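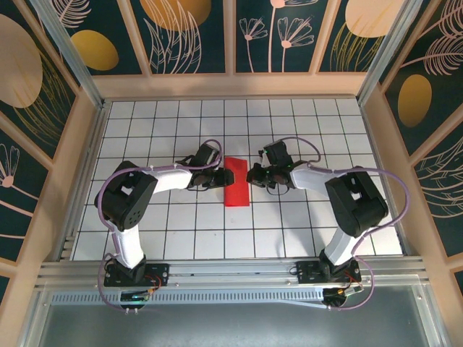 ## 2021-10-15, tiles, wallpaper and the red block

Notes from the second half of the work on the interior. The first half (cutting the tiles, the first dry layout) is in Ismael's notebook, so I do not repeat it. I write down mostly the things I would want to know if I must do the same again in the next room at Pokley.

**Floor**

The grid of white squares is finished and grouted. I used the dark grout from Pririx. Elaine wanted a light gray one, and we laid a test strip of each on a spare board and left them for two days. With the light gray you lose the lines when you stand a little far away. With the dark one every square is clear, so we stayed with dark. The joints are thin. I was afraid they would be too thin for the grout to enter well, but with the small rubber float held almost flat it went in.

What I did wrong: I mixed too much at once. The second half of the bucket was already stiff when I came to the back row, and I added water, which one should not do. Two joints in the back dried paler than the others. I scratched them out with the grout knife and filled them again from a small fresh mix. It took me one full morning for a very small mistake.

Cleaning of the haze: damp sponge, wring it hard, go diagonal over the lines, change the water often. Then a dry cloth after one hour. I tried also the abrasive pad (2000 grit) on one tile in a corner and I do not recommend it, it leaves the surface a little dull if you look from low. Please nobody use it on the rest.

**Back wall**

The wallpaper is the Shirazi one, dark teal, with the flowers drawn in pale pink line, the feathery leaves and the golden yellow ovals. Raíssa chose it from the sample book and I must say that on the sample I did not like it. On the wall I like it. The teal makes a good ground for the white floor and for anything red that you put in front.

The wall is divided in four panels, so the paper is hung as four pieces. Some remarks about this:

- Check the batch number before cutting. We had received rolls 3041 and 2707. Under the workshop lamp they look the same, but at the window 2707 is slightly greener. All four pieces are now from 3041. The other roll is on the top shelf with a note taped on it.
- I cut the pieces with a margin of three fingers at top and bottom. Two fingers is enough.
- The paste goes on the paper, then fold it paste to paste and wait seven minutes. When I waited less, the piece still grew on the wall and made a small wave.
- For smoothing use the soft brush. The plastic blade marks the dark color, you can see a shiny line from the side.
- Neusa asked if the pattern should run on from one panel to the next. I tried to match the height of the big flowers, and did not spend more paper for the small leaves.

Leftover of the paper: one piece long enough for one more panel, and several short ones. They are rolled with the pattern to the inside, in the tube behind the door.

**Wooden trim**

Light beige, as agreed with Anderson. It got two coats, with a light sanding between. I had a discussion with him about whether we should paint before or after fixing. We painted before, and touched only the nail holes after. I think this was correct, the paper stayed clean. One length had a small twist and I sent it back to Valtell. They changed it without questions, but the delivery person put the new one standing in the rain beside the gate, and it had to lie flat on the rack for some days before I dared to cut it.

For the corners I measured each one separately and wrote the number on the back of the piece with pencil. If somebody takes the trim off later, please put every piece again to its own place. They look alike but they are not the same length.

**Red block**

The bright red one stays as our block for this surface. It lies on the tiles with its long direction going from front to back, slightly left of the middle. Ismael prefers it exactly in the middle. For me it is not important today, but we should decide and write it, otherwise each person places it differently and the pictures cannot be compared.

We compared also with a blue one and a natural one from the box. The blue goes away in front of the teal. The natural one is too near to the color of the trim. Red is easy to find against the white and against the wall, even for my eyes without glasses.

A suggestion from Elaine: use the grout lines as a ruler. Count the squares from the front and from the left, and write these two numbers when the block is placed. I find it simple and good. I will make a small form for it.

**Still open**

- [ ] Seal the grout. Wait until it is completely cured, the Pririx sheet says one week.
- [ ] Look again at the lower edge of the wallpaper after the heating is turned on.
- [ ] Decide the place of the block (Ismael, Elaine, me).
- [ ] Order a half bucket of the same grout, I have only a cup left for repairs.
- [ ] Ask Raíssa if she wants the same pattern next door, or the paper with the stripes. She said in June that she wanted stripes, but this was before she saw the flowers on the wall.
- [x] Return the twisted trim to Valtell.

For cleaning the tiles until they are sealed: water only, no vinegar. I put the bottle of vinegar in the cupboard under the sink and told Anderson where it is.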